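August 8, 2026

Saturday, and I spent it indoors sorting shelves, which tells you something about the kind of summer I'm having. I told Kausar I'd come in for an hour. Ha! I got there before the coffee place downstairs was open and didn't leave until my stomach was making noises other people could hear.

The big white shelves have been bugging me since we moved into the Muriithi building. Everything went onto them on moving day in whatever order it came up in the elevator, and then we all got busy, and after a while you stop seeing it. I walked past that heap of black cables every morning with my tea and thought, huh, cables. Then on Thursday I needed one power cord, one, and it took me most of my lunch break, and I found it wound up with three others that don't fit anything we own. So that was it. I sent a message to everybody saying I was doing the shelves on Saturday and if they loved anything on there they'd better put their name on it.

Only Mwende put her name on anything (a stapler).

I started by just walking up and down, because I can't sort a thing until I've looked at it for a while and complained. My plan was bottles together at one end, anything with a screen on the middle shelf where you can reach it without a stool, cables in bags with labels, and the heavy stuff down low. I had the label maker and a box of zip bags from Sanell, and I felt very much in charge.
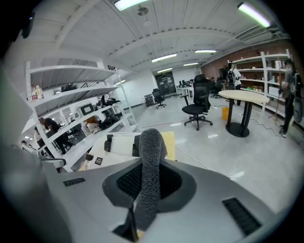
Lilian thinks the bottles should go at the bottom, and she has a point, she says if one of them leaks up there it leaks on every single thing underneath it. She also says bottles on a low shelf get kicked, so really she was arguing both sides and I told her so. We left them up top for now. I put a tray on my shopping list.

The cables took forever. I sat down with the whole bundle in my lap and pulled, and the more I pulled the more of it there was. I made a pile for things I recognized, and a pile for things Adel would recognize, and a pile for the recycling people, and by noon Adel's pile was the biggest by a mile. I texted him a picture and he wrote back "keep all of it," so thanks for that, Adel. It went into a Grimton crate with his name on it and I pushed it as far back as it would go.

Then I got stuck on packaging. Why do we keep packaging? I know why, it's in case something has to go back, but half of it belongs to stuff we've had for years. Uchenna is the worst for this. He'll flatten a box and tuck it behind something so you think it's gone, and then you move a monitor and there it is. I found two that way and put them both out by the freight elevator before I could feel bad.

I ate my sandwich at the round table, which I do like. It's a nice light top and it wipes clean in a second, and if I had my way I'd have another one just like it by the window. I looked them up while I was chewing. $197 from Clonero, or $148 if you take the smaller one. I'm going to ask. The worst they can say is no, and they say no to me all the time.

I got through the middle shelves and most of one low one. The top I barely touched, my arms gave out. Kausar came by at the end and said it looked better, then asked where the tape was, and I had no idea. It used to be next to the bottles, I think. I'll look on Monday.

Feet hurt. Leftover soup and bed.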